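Comparing Two Sets of Gripper Fingers on a Two-Arm Station

This guide sets out the procedure for comparing the Marikar and Zekley finger sets. It applies to both arms and replaces the January version.

Before starting

Check that the stop button is within reach. Fit one finger set to both arms and run the Gorkov controller's homing routine. Lay the black sheet over the work area and place the item to be handled on it. Small white furniture with slim legs is suitable, as it offers both a flat surface and a narrow one.

Procedure

1. Set the camera exposure by hand. Automatic exposure shifts when a pale part fills the view.
2. Bring the fingers to either side of the part and close at low speed.
3. Hold for 800 milliseconds before any lift or turn.
4. Open fully, withdraw and save the run under the name of the finger set.
5. Repeat on a flat edge, then on an upright part.
6. Change the finger set, home both arms again and repeat the full series.

Recording results

Enter each run as held, slipped or missed. A run in which the item moves before the fingers close is entered as missed. Keep the wrist camera recording with every slipped run. Do not compare runs made at different closing speeds. 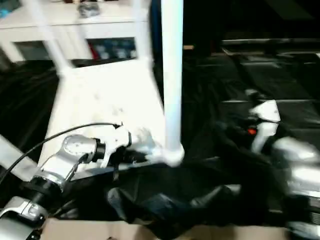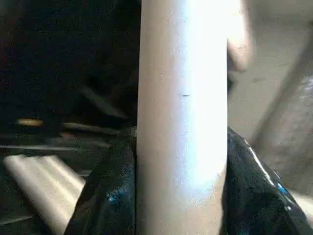 Fluvovby Institute | Department of Handling and Automation | Gripper Test Laboratory

Finger pads should be wiped with a dry cloth between series. Worn pads are to be returned to the laboratory store, Room 248, with the run sheet attached.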